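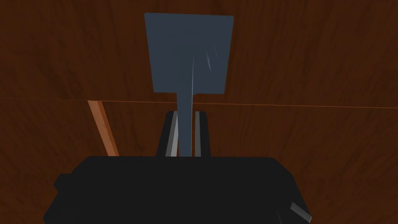

Vol. 6, Issue 2, p. 143

Figure 3. Simulated view over the gripper in Trastent, spatula task, with the handle between the fingers and the blade up against the wood.

4. Telling a grasp from a near miss

4.1 Why I ended up staring at a spatula

By the time I had the first version of Memau running I was fairly pleased with it. It could look at a rendered view, guess whether the robot had hold of something, and pass that guess on to the part of the controller that decides what to do next. On mugs, blocks and boxes it was nearly always right, and I'd half written this section on the strength of that. Then I added the kitchen tools from the Fikre set and the whole thing fell over on the spatula.

The trouble is easy enough to see once you look at a render like Figure 3. The blade is by far the most eye-catching part of the tool, a big blue-grey plate against brown wood, and it takes up a good chunk of the upper part of the picture. The bit that matters is the narrow handle, and you only get a short stretch of it before it goes out of sight behind the gripper body. My network had learnt (quite sensibly, given what I'd fed it) that a large object standing neatly in the middle of the view is an object being held. With a mug that's a decent rule. With a spatula the blade can be in much the same place whether the fingers are shut on the handle or standing well clear of it.

I should say what I mean by "held", as I changed my mind about it more than once. Trastent gives me contact forces for free, and my first label was simply whether both fingers were touching the tool. That gave a flickery signal. A finger brushing the handle on the way past counted for one step and then stopped counting, and the network was asked to learn a difference that I couldn't see myself when I went back over the renders. The label I use in the rest of the paper asks for contact on both fingers and for the tool to stay put relative to the gripper over a short window. It is a bit stricter and a lot calmer.

4.2 What the network gets to look at

Memau takes one image at a time. I did try feeding it a short run of images and it helped, of course it did, but it also let the network cheat by spotting the fingers moving and assuming the best. A gripper that is closing usually ends up holding something in my training data, so "closing" and "held" went together nicely until the test scenes, where I had deliberately put in some failed grasps. Sticking to single images made the training scores worse and the test scores better, and I kept it that way.

The image goes through a small convolutional encoder and then splits in two. The first branch sees the whole view at low resolution. The second takes a crop placed over the space between the fingers, at full resolution, and that's where the handle lives. The crop is fixed to the gripper, so it doesn't have to be found; the hand sits in the same part of the view all the way through and only the fingers shift. I can't claim this is clever. I tried a learnt attention map before it, with rather more pride, and the attention map went and looked at the blade.

Both branches give a score, and the scores are added before the final yes or no. The crop branch also has to predict the gap between the finger pads, as a side job, using the joint reading from Trastent as the target. I put that in as a sanity check and found that taking it out made everything else worse, so it stayed. My guess is that it forces the branch to care about the pale inner faces of the fingers, which are the clearest clue in the crop when the light is kind.
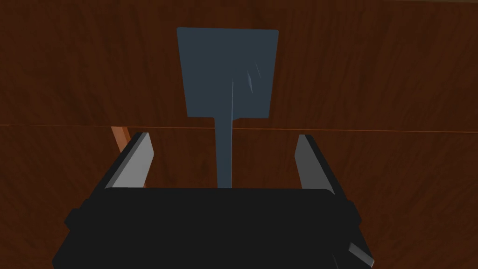 The gap on its own won't do the job, though, and I want to be clear about that as a reader of an earlier draft asked why I didn't just read the joints and go home. A wide gap around a thin handle means no grasp. A wide gap around a fat handle may well be a good one. The Fikre tools vary a lot in thickness, and a threshold that suits the spatula is hopeless for the ladle. What you want is the gap compared with the thing inside it, and for that you need to see the thing inside it. A joint-only baseline is in the table at the end of the paper and it does about as badly as you'd expect on the mixed set, while looking very good indeed on any one tool if you let it pick its own threshold.

4.3 Training

I trained on 80 episodes per tool, all generated in Trastent with a scripted controller. The script aims for the handle, adds a random offset to the aim, and closes or doesn't close at a random moment. So the training set has proper grasps, grasps that catch the edge of the handle, and plenty of steps where the fingers are open and the tool is simply there between them. I kept the last kind in on purpose and gave them more weight, as they're the ones the first version got wrong.

Lighting and wood texture were varied between episodes. I nearly left the texture alone, and I'm glad I didn't. The seam between the two panels behind the tool runs right across the view, close to the bottom of the blade, and with one fixed texture an early network seemed to be using it as a ruler. When I moved the seam in the test scenes the score dropped sharply, and once the training scenes had it moving too, the drop went away. The same goes for the thin pale streaks on the blade. I don't know that the network was using them, but I'd rather it didn't have the chance, so some episodes use a plain blade.

The full training run was done over the December break on the shared machine at Funalano. There was nothing special in the settings. I used the same learning rate as in Section 3 and stopped when the validation score had been flat for a while. I ran it again from a different seed to make sure I hadn't been lucky and the two runs disagreed on very few scenes.

4.4 What came out

The test set for this section is 143 spatula scenes, none of them seen in training, with the offset drawn from a wider range than before. The first version of Memau, whole view only, called 17 of them wrongly. With the crop branch and the gap side job, the number wrong came down to 2. I went through the first lot by hand, and the errors nearly all leaned the same way: the network said "held" when the fingers were open around the handle. That's the expensive mistake in practice, as the controller then lifts off and leaves the tool behind. Saying "not held" by mistake only costs another try.

The remaining misses are both scenes where the tool is turned almost edge on, so the blade is a sliver and the handle is hidden behind one finger. I couldn't call those myself from the image, and I don't think more training would fix them. A second view would. I haven't added one, partly out of stubbornness, and partly as the robot I have in mind for the real trials has room for a single camera.

I also tried blanking out parts of the view to see what the network was leaning on. Covering the blade hardly changed the score of the new version, which cheered me up no end. Covering the handle between the fingers sent it almost to a coin toss. With the old version it was the other way round, more or less, and if I'd thought to run that test on the mugs I'd have found the problem weeks earlier.

One loose end is what happens when a slip starts halfway through a lift. The label window smooths over very short slips, so Memau is a little slow to notice them, and a tool that slides slowly down between the pads can be called "held" for longer than I'd like. Section 5 looks at that using the longer Fikre episodes, where the tool has to be carried across the work surface before it is put down.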